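Urkenwood sorting bench reopens for small electronics

The small-electronics bench at the Urkenwood recycling hall is back in use, with a revised layout for sorting circuit boards and loose connectors. The hall took in 1149 kilograms of mixed small appliances in October, according to site manager Ville Aaltonen, of which 339 kilograms went to manual disassembly.

Parts are sorted into orange-yellow plastic bins with molded rails and smooth walls. The bins stay in service until they crack - scratches and scuffs are not grounds for replacement. 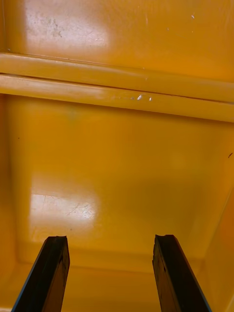
Can households bring in loose circuit boards? Loose boards are accepted at the front counter during opening hours, provided any batteries have been removed first.

Boards are placed in a lined steel tray in the middle of the bench, with two bins on each side. Connectors and short wire ends are kept apart from the boards, as the buyer, Hakolier, grades them separately. Urho Rantala, who drew up the layout, said the old arrangement used a single crate and left almost 172 kilograms of material to be sorted again each month.
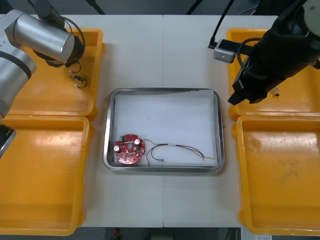
A round red circuit board with its wires in the steel tray at Urkenwood.

Boards with large capacitors are set aside for a discharge check before cutting. Mixed loads are still weighed at the rear entrance, and the counter closes at 4 p.m. A second bench is planned at the Munard site.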